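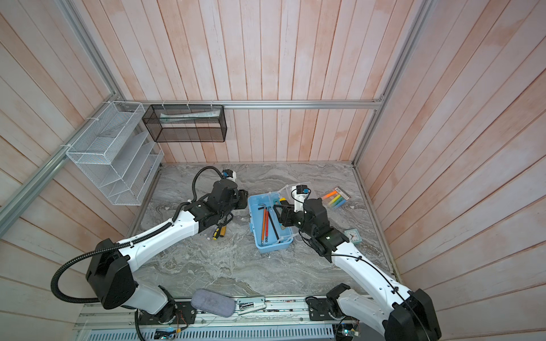
Figure 6. Tabletop enclosure with two robot arms, a white wire-mesh organizer and a black wire-mesh basket.

4.2 How a crash gets its first paragraph

Early reports of traffic deaths are short, and they are short in much the same way. A person is dead, a street is named, a time is given, and the police are said to be investigating. Anyone who has read a dozen of them could write the thirteenth without leaving the house. Our question in this section is who supplies the verb.

We drew on 608 first-day reports of collisions between a driver and someone on foot, published by local outlets in the Hoseck and Zhuravel metropolitan areas. Each report was paired with the earliest police notice we could obtain, and both were read by two coders working apart. Where the coders disagreed, the case went to Khrystyna-Mariia Kravchuk, who settled it and did not always enjoy doing so. Reports that ran only as a radio bulletin were dropped.

The coders marked three things in the opening sentence: whether a driver appeared, whether a vehicle appeared without one, and whether the person on foot was the subject of the sentence. The second pattern was by far the most common. Cars in our sample left the roadway, failed to stop, mounted curbs and, in one Zhuravel report, "decided to continue north." Drivers tended to turn up further down, usually at the moment they began cooperating with police. Those who drove away were mentioned sooner, which suggests that the quickest route into a lead paragraph is to flee.

Wording traveled from notice to report with very little wear. When the notice used a driverless verb, so did the story, often with the same comma. Pruvumau, the larger of the two Hoseck outlets, rewrote more than its rival Vovus did, but much of the rewriting consisted of changing "vehicle" to "car." We do not read this as laziness. A night reporter with one notice, no witnesses and an editor asking for copy within 30 minutes has few places to find a different sentence. Three of the reporters we spoke to said they avoided naming a driver as the one who struck someone before charges were filed, and two said a lawyer had once told them to. Neither could recall which lawyer.

Clothing deserves a note. Dark clothing was mentioned in notices far more often than street lighting, even for crashes on the same unlit stretch of Zhuravel's ring road. The color of the car was given mainly when police were still looking for it.

Later coverage was harder to measure, as most of these stories had none. A November follow-up search found that the typical report was never updated, including several that promised more details as they became available. The few that were extended did name drivers more often, usually after a court date. By then the first version had been shared, indexed and, for most readers, finished. Section 4.3 turns to the headlines, which were written by other people and under a tighter word limit.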